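**Ticket: matt varnish frosting on Hrnčiar marsh tiles**
Status: open, waiting on customer
Opened by: Dušan Michalík
Handled by: Sabine Steinbach, Flavitz workshop support

**Dušan, 09:20**
I built six swamp tiles from the Hrnčiar set for our Vestorora campaign. Painting went fine. After a coat of Polladon matt spray, two of them have a white bloom over the dark green areas, worst in the hollows where the reeds go. The other four look normal. Same can, same evening.

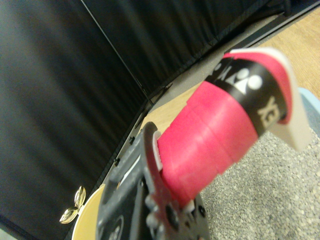 I have tried a hairdryer on low and a wipe with a damp cloth. Neither changed anything. The water effect hasn't been poured yet.

**Sabine, 10:05**
Thanks. Please don't pour the water effect for now, as it will seal the bloom in. Which tiles were sprayed last, and from what distance? Was the window open?

**Dušan, 11:40**
The two bad ones were last. I held the can 20 cm away. Window open, and it had started raining by then.
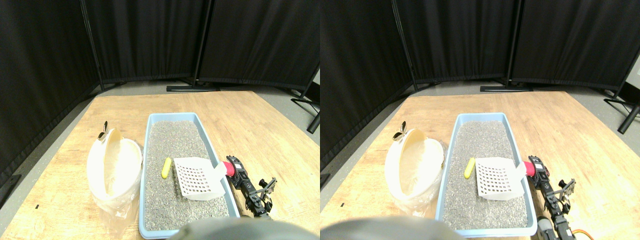
I also didn't shake the can again between tiles.

**Sabine, 13:15**
That fits with damp air, and possibly matting agent settling in the can. Try this on the worse tile first:

1. Leave it indoors overnight.
2. Shake a can of gloss varnish for a full 2 minutes.
3. Spray one thin coat and let it dry.
4. If the green comes back, brush on a matt varnish by hand. Don't spray it.

If patches remain in the hollows, work in a little olive oil with a soft brush, leave it for 5 minutes and blot it off. Do any repainting before the reeds go in.

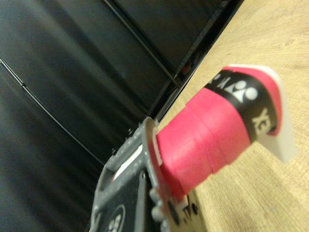
**Do the four good tiles need stripping or respraying as well?**
Leave them as they are. If the finish was clear when it dried, you can glue the reeds and pour the water effect as normal.

**Dušan, 16:30**
Gloss bought. Will do the worse tile tonight and report back.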